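Thandeka Nkosi

Okay, a little thread about the kids' room, because I started on it after breakfast thinking it would take 14 minutes and, well, you know how that goes. (1/6)

First thing was the bed. I have a soft spot for that pink quilt — my aunt Hertta Vainio gave it to us back in May, and every time I smooth it out I find another little bear I'd forgotten. The teddy bears come in blue, pink and orange, and there are puppies too, which is how bedtime turns into a very long conversation. (2/6)

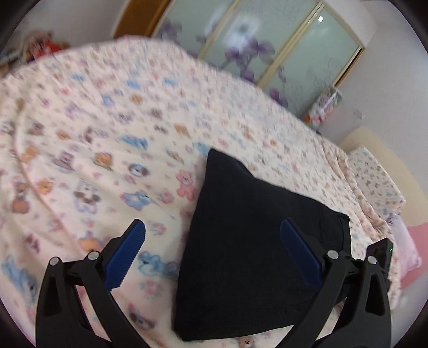 Anyway, I've given up on tucking it in tight all the way around. One big shake from the foot end, smooth the middle with your forearm, and let the rest be soft. It's a bed, somebody is going to be jumping on it by lunch! (3/6)

Next came the dark things, which I keep in a pile of their own now, after a black sock of mine left fuzz all over the pale bedding and I spent a whole evening with a lint roller. Never again, I hope. (4/6)

Rhea Lacson asked how I wash the quilt. Cool water, gentle cycle, half the soap you think you need, then over the porch rail if it's sunny. It takes up to 6 hours to dry and I do fuss over it the whole time. (5/6)

Shelves are next, once I've had my coffee. Tell me what's on your kids' beds, I'd love to hear — and Rhea, I still have your basket! (6/6)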